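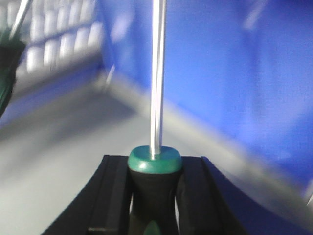

4.2 Telling one handle from another

I came to hand tool storage through people who grumble about it, and the grumble I heard most at Fellstead was about finding the right driver in a hurry. Minttu Hirvonen and I sat with the bench staff for most of July (lots of tea, very little sitting), and what they kept telling us was that they look for colour first and shape second. A black handle with a teal-green cap, like the one in Figure 2, is easy to name across a bench, and people did just that: "the green-top", never the size. The trouble starts when the other drivers nearby have green on them too!

Lauri Kallio wanted us to log every misplaced tool, and we ended up with 111 notes, most of them scribbled on the backs of job cards. I've left out the ones we couldn't read.
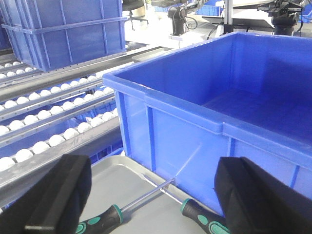

Trays versus bins was the argument that ran all summer. Renato Sarmiento is a bin man through and through: throw it in, carry it off, sort it later. I used to agree with him, but small tools in a deep bin end up in a heap and you have to lean right in to get them. On a flat tray with a raised lip, even two screwdrivers dropped with their shafts crossed can be told apart and picked up by the handle. The big blue bin beside them would swallow the pair, so I'd keep bins that size for bulky parts.

Figure 2. Screwdrivers and storage at the Fellstead benches.

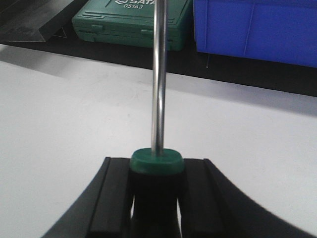
Which way up a driver should be kept is a smaller question, though Hanne Turunen and I managed to fill a whole afternoon with it. She likes tips down, for safety, and I can't fault her. My own worry is what you can still recognise. With the tip pointing up, the green collar sits between the dark handle and the bright shaft, and it shows up nicely over a pale worktop. Tip down in a rack with deep holes, you might lose that band altogether. We come back to rack depth in Section 5.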